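Journal > Field notes > 2025-05-02

Search entries Go

Up before five. Generator at Kikwood off again so the cold box was on ice packs, fine till noon Sushil says. Not convinced.

Meeting with the growers ran long. 44 on the list, most came. Rekha did the loan terms, slowly, twice, and still the same question from the back, who pays if the rains fail. Fair question. We need the answer on paper before March or they'll sell the seed cassava to the trader at Ko, same as last year.

Clinic side better. 27 bed nets left, the rest handed out and signed for. Graciela wants 1177 more for the lower villages. Told her I'd ask, no promises. The well committe wants its own budget line now too. 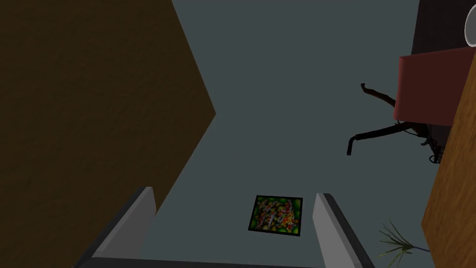
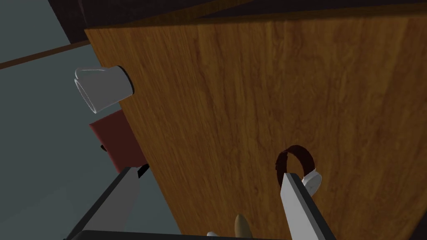
Wood grain in both.

Spent the afternoon on the Grusora proposal. They want to buy dried cassava chips direct from the growers, with us holding the first season's money, and I can't decide if thats sensible or a trap. Need a proper place to spread the papers out, a big wooden surface like the dark brown one in the first picture would do me, instead of my knees and a crate lid. Page six is a mess. Drying costs in there twice, transport not at all. Iraís reads it tomorrow and she'll find worse.

Balance in the pump fund 3181, checked it against the book. Spare gasket still not ordered. ORDER IT.

Also call Sarita re the malaria test kits, she said end of the week and then nothing. Truck tire. Boots are split at the left heel, glue wont hold. Rice and beans agian, too tired to mind. Read two pages, lamp going

Contact | Copyright | Back to top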